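Ticket: Race results, Bestness 10K (July)
Opened by: Sakda Sitthichai
Status: Open, waiting on timing vendor
Category: Chip timing / missing finishers

37 runners have a start time but no finish time on the results page. All of them wore bibs from the second box. Refreshing the page and logging out made no difference.
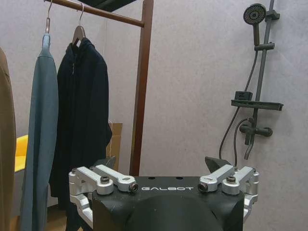
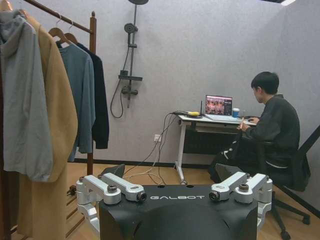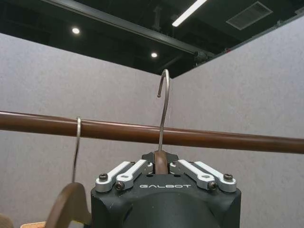
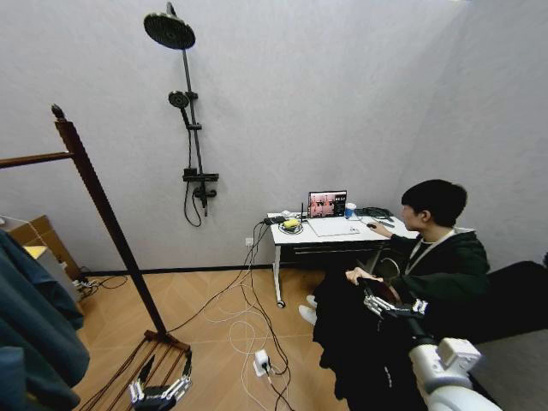

The missing finishers are in the raw file from the Boltov mat, so the chips were read. They drop out when the file is loaded into Proltitix. I went through the import one row at a time at a desk with a laptop and a mouse, same as the setup in the last picture, and every failed row has a bib number over 200 with a space after it. The first box of bibs has no space.

Tried so far:
1. Reloaded the full file. Same 37 rows rejected.
2. Took the space out of 3 rows by hand and loaded those. All 3 showed up with the right gun time and net time.
3. Changed the bib column from text to number. Import stopped with error 24 and loaded nothing. Changed it back.

Update, 4:15 p.m.: Vendor says not to fix the rest by hand, as age group places will not recalculate. They want the raw file and the bib list from the Pálfi registration export. Both sent.

Update, 5:40 p.m.: Age group awards are on hold until this is fixed. Overall places are not affected. Please don't answer runner emails about missing times yet, just forward them to this ticket.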